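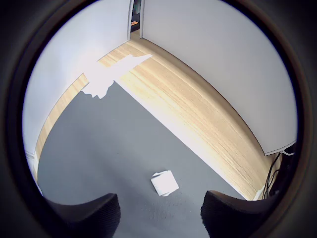
Anqi Meng
Robot wrangler, writer of overly long fault reports

The thing about a fault that only shows up on sunny days is that it makes you sound like a person with a haunted house. You tell people the arm misbehaves when the light comes in. They nod. They ask if you've been sleeping.

So, for the record: last February our gripper closed on nothing, decided it was holding something, and carried that nothing to the drop-off with great care. Then it opened, reported a successful place, and went back for more nothing. It did this 12 times before I looked up from my sandwich.

The task was the dullest one we have. A piece of folded white paper goes down on the gray mat. The arm comes in from above, looks through the wrist camera, centers the paper between its fingers, grabs it, moves it, lets go. We use it as a warm-up after software updates, the way you'd drive a rental car around the parking lot before getting on the highway. I had stopped thinking of it as something that could fail.

We run on a controller called Kova, which Farzad Rahimi wrote most of and which I complain about on his behalf. Kova asks two questions before it lets the arm lift. Does the camera think there is paper between the fingers? And did the fingers stop before they were fully closed? If both answers are yes, up we go.

Paper is a mean object for the second question. Folded a few times, it's still thin, and the difference between "gripping a folded sheet" and "gripping air with slightly sticky fingertips" is small enough that Farzad had loosened that check back in the fall. He left a comment in the code saying he'd tighten it later. I know this because I approved the change. My initials are right there under it, with a thumbs up.

That left the camera doing all the work, and the camera had a new friend.

Look at the left side of that fisheye view. The sun lands on the wood floor up there in a big ragged patch, white enough to wipe out the grain, and it spills over onto the mat a little. The paper is also white, and also sitting on the mat. To you and me these are a napkin-sized thing with creases in it and some weather. To a model that had mostly been trained under ceiling lights, they were apparently siblings.

As the sun moved, the patch moved. Some afternoons it stayed on the wood and everything went fine. Some afternoons a corner of it crept far enough across the mat that the detector jumped from the paper to the light, and the arm went off to pick up the sun.

I'd like to say I spotted this right away. My first theory was the cables. There's a loose bunch of black ones drooping by the end of the wall on the right, plus a white one that pokes out above them, and I have hated that corner since we moved in. I spent most of a Thursday reseating connectors. Nothing changed, but I felt very busy.

My second theory was the fingertips. They've got a black meshy look to them and they do pick up lint, so I cleaned them. Then I cleaned them again with something stronger, and the room smelled like a nail salon until evening.

Gladys Owino was the one who cracked it, by wanting to take a call without squinting. She pulled the blind down. The arm, which had been lovingly transporting air all afternoon, turned back to the paper and picked it up on the first try. She put the blind up again and it went back to the floor. We did this several more times, more than the diagnosis strictly needed.

Now the part that stopped being funny. With the paper task, a phantom grasp costs you nothing except dignity. But Kova's lift logic is shared. The same two questions, with the same loosened threshold, were going to decide when the arm lets go during handovers, where a person's hand is right there at the fingers. Erasto Muriithi asked in the meeting whether the handover code used its own check. Farzad opened his laptop, read for a bit, and closed it very slowly. We locked out handovers that afternoon.

What we changed, in the order we did it:

The finger check is back where it was before the fall. Yes, it now drops the paper sometimes. I would much rather have an arm that says "I dropped it."

After every lift, the arm pauses and looks at the spot it just picked from. If there's still a white thing lying there, the grasp is thrown out and the run stops. Sunlight, helpfully, does not come along when you lift it.

After 3 failed grasps in a row, Kova quits and beeps until a human walks over. It has an ugly beep. Farzad picked it.

Handovers have a separate threshold in a separate file, and changing it takes two sets of initials. Neither of them can be mine alone at 6 p.m. with my coat on.

And we went back and recorded 34 runs with the blind up, at different hours, to give the detector some sun to learn from. It's better. It still hesitates when the patch gets close to the paper, a tiny wobble like someone choosing between two doors, and I haven't decided if I want to train that out of it.

The cables in the corner are exactly as they were. I've put in a ticket.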